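Two months with the Plokomow two-arm kit

I promised in January that I would write about the Plokomow kit when I had used it enough to have an opinion. Now I have used it for two months, almost every evening, and I have more opinions than I expected. English is not my first language, so please forgive me if some sentence is a little stiff.

First the basic facts. Plokomow is sold by Prurness, a small company which until last year made only single arms for school laboratories. The kit has two arms, two parallel grippers, one control box, the cables, and a license for their software, which is called Coetzee. I paid 2,807 euros for the open-box version. The normal price is 3,000, and shipping to my address was included in both cases. There is also a service plan, which I did not take, and I will come back to this.

Assembly took me one long evening. The printed manual is good until the chapter about the cables, and there it becomes very short. It says only "route the wrist cable freely along the arm." I did this, and on the second day the cable caught behind a joint when the arm turned fully outward. The arm stopped by itself and there was no damage, but I did not enjoy the sound. My friend Wian Baloyi, who bought the same kit before me, told me to leave a much bigger loop at the wrist than looks reasonable. Since then I have had no problem with it.

The task I chose for the test is clearing and setting a small table. I wanted something from ordinary life, because every review I had read used colored cubes, and I do not have colored cubes at home that I need moved. With a plate and a cup you learn very quickly what the grippers can do and what they can not do.

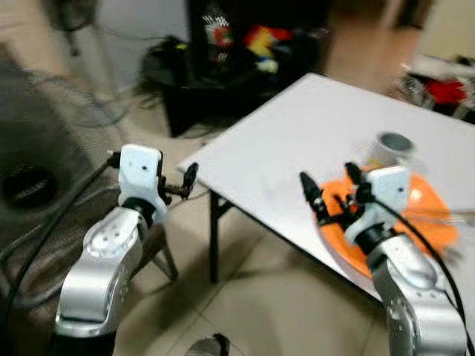 A plate is harder than it sounds. The fingers must come to the rim at a low angle, and if they are a few millimeters too high they close on air and the software reports a successful grip anyway. I wrote to Prurness about this. I received an answer from Munther Hattar in their support, polite and detailed, and he explained that there is a setting for minimum finger distance which is turned off when you install. I turned it on and the false reports are gone. I think it should be on from the beginning, and I told him so.

The cup went better than I feared. I had set the grip force to the lowest value for the first week, then slowly higher. With glass I still prefer to stay in the room.

About the speed: at the factory setting the arms are slow, almost sleepy. You can raise it in the Coetzee menu, and the movement stays smooth until a certain point, after which the whole arm shakes a little when it stops. I work now at a little more than half of the maximum. For my purposes this is enough. If you want to show something to guests you will probably want it faster, and then you should fix the base very well.

The software is the part where I am least satisfied. Recording a movement is simple – you guide, you save, you play it back. But the list of saved movements has no folders and no search. The last one I saved has the number 876, and to find an old one I must scroll through all of them. Anjana Uddin wrote in the user forum that folders are planned for the next version. She does not work for the company, so I do not know how sure this is.

Now the service plan. For a yearly fee you get a replacement gripper if one breaks, and remote help with calibration. Pentti Kokkonen from the Brokcombe shop, where I collected my box, advised me to take it in the first year. I did not listen. So far I have replaced only the rubber tips on the left gripper, which I could buy separately, and calibration I can do alone in the time of one coffee. But if you have never worked with such arms before, maybe his advice is the right one.

Would I buy it again? Yes, at the open-box price. At the full price I would first wait for the folders. The mechanical quality is better than the software, and the support answered every letter I wrote, the longest wait was until the next morning.

Next time I will try folding a towel, which several readers asked for. I have tried it once already and the result was more a ball than a towel. If somebody has a good method for finding the corners, please write it in the comments.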